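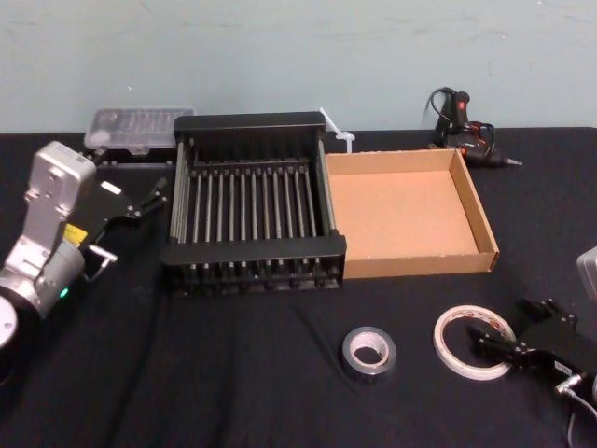 *Black metal dish rack with an open cardboard tray beside it.*

# Wanted: people who wash dishes by hand and don't believe the box

Grenance is looking for households to try out dish racks for Fuvenari, our buying guide for kitchen goods. We pay for your time. We don't pay for nice opinions, and if you have already decided that a rack is a rack, we'd like to hear from you first.

Every dish rack on sale claims to hold more than it can. The makers count plates. They count them empty-handed, in a showroom, with plates that all came out of the same carton, and then they print the number on the box. Put in one deep pasta bowl and the number is gone. We have read 3,442 customer reviews of metal racks for this round and came away knowing very little, apart from the fact that people are happiest on the day the parcel arrives.

So we want people who will use one at home for 28 days and write down what happens.

## What you would do

- Take your own rack off the counter and put it somewhere you can't reach for it.
- Use ours for all the dishes you wash by hand. Ugly ones too.
- Fill in one short form each evening. It asks what went in, what fell over, and what you ended up drying with a towel anyway.
- Use the rack alone for the first half. For the second half, put a shallow cardboard tray next to it for things that don't belong between rods: lids, measuring spoons, the odd container.
- Send the rack back when you're done, or keep it. Most people say they'll keep it. We'd like to know how many still have it out by July.

The tray needs some explaining. A reader wrote in to say that a plain open box alongside the rack did more for her kitchen than any cutlery holder she had bought. We doubt it. Cardboard and a sink are a poor match, and we expect most of the trays to go soft within a week. But we have been wrong about cheaper things, and the test costs almost nothing. Put only dry items in it and tell us how long it lasts. If you give up and throw it out, write down the day. That counts as a result.

## What we want to find out

Mainly, whether parallel slots suit the dishes people own now. A long row of evenly spaced rods is fine for flat plates. Mugs are another matter, and so are bowls with a wide rim, which lean on their neighbors and take up two slots or three. We also want to hear about the feet. Do they mark the counter? Does the rack slide when you pull out a heavy plate from one end? Please check the finish, too. "Rust resistant" is a phrase we no longer take at face value, and black paint can hide a lot until it chips.

## Who can apply

You should wash by hand at least once a day. Owning a dishwasher doesn't rule you out, but be truthful about how often you run it. We have room for 146 households, and we'd like a good share of them to have a small counter, a shared kitchen, or children who put things away badly.

You can't take part if you work for a company that makes or sells kitchen goods. That includes Lozano and Zakham, whose racks are both in this round. Neither company is paying for the test, and neither will see the results before our readers do.

## Pay

$578 for the full 28 days, paid after your last form comes in. If you stop early you get a daily share for the forms you sent. There's no bonus for positive comments and no prize drawing.

## How to apply

Write us a few lines through the participant page on the Fuvenari site. Tell us:

1. How many people eat at your place most evenings.
2. What you dry your dishes on now, even if it's a folded towel.
3. One kitchen product you regret buying, and why.

We read the third answer most closely. Applications that say only "I love trying new products!" go to the bottom of the pile.

Racks ship once all places are filled. You'll hear from us either way, and if you're not picked, we may ask you again for the next round, which covers drying mats. We don't expect much from those.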